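Project Diary, Rotard Handling Standards
Jun 16, 2021
Entry by Waldemar Ziółkowski, Jirkwood site

1. Revision of the operator rules
The draft circulated in March was reviewed in full this morning. Section 4 now states that the operator shall keep the tool in view of a second person during every trial. The former wording, "where practical," has been removed at the request of the Ko office.

2. Session length
Continuous hand-held work is limited to 60 minutes, followed by a break of 20 minutes. The Pusotness team asked for a longer limit. The request was declined and will not be reopened before the next revision.

3. Recordkeeping
The log stands at 3,007 entries. Of these, 844 lack an operator's initials and shall not be used until they have been checked against the sign-in sheets. Initials are to be entered before the operator leaves the room.

4. Work in the room
Hand-held work is to be carried out under full ceiling lighting, with sleeves kept clear of the gripper.

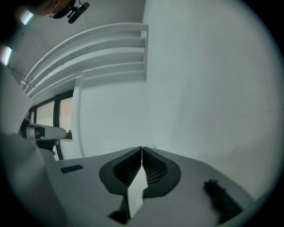
5. Open items
The wording on glasses and headsets remains unsettled. A revised paragraph is due from Ko. The storage rule for hand tools was read and left unchanged.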